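Last updated Apr 22, 2023

3.2 Equipment and cost planning

Budget for the second bench, draft figures. Arm and gripper are the big line, everything else is small but it adds up. Jukham quoted 104 days delivery, Sostoda 57, so Sostoda unless the price moves in March. Table and partitions: reuse the present type, white top, gray fabric at the back. Toys are cheap. Buy double, parts go missing.

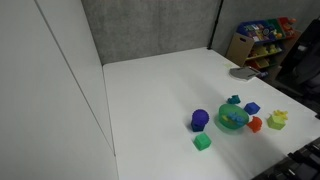 Figure 2a. Toy set on the bench, with green bowl, blocks and purple ball. Storage bins behind.

Storage was left out of the first estimate (Maldonado's note). Bins near the table save time between trials, so a shelf goes in as its own line. Also spare gripper fingers, two sets, and a clamp kit. Mägi does the mounts, no quote recieved yet.

Reach matters for table size. A smaller top is cheaper but the arm needs room to come in from the side and the objects have to stay clear of the base. 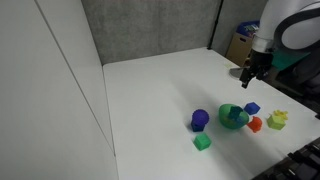

Figure 2b. Arm over the far right of the table, gripper pointing down, toy cluster in front.

Lighting: no new lamps in this round. Service contract is the open item, Grudance offers yearly only, and we would want it split accross both benches. See 3.3 for totals.

2 comments

R.T.: Does the Sostoda figure include customs? Ours didnt.

Wenceslao Maldonado: No, add it separately. Will fix in the table.

Shares: 2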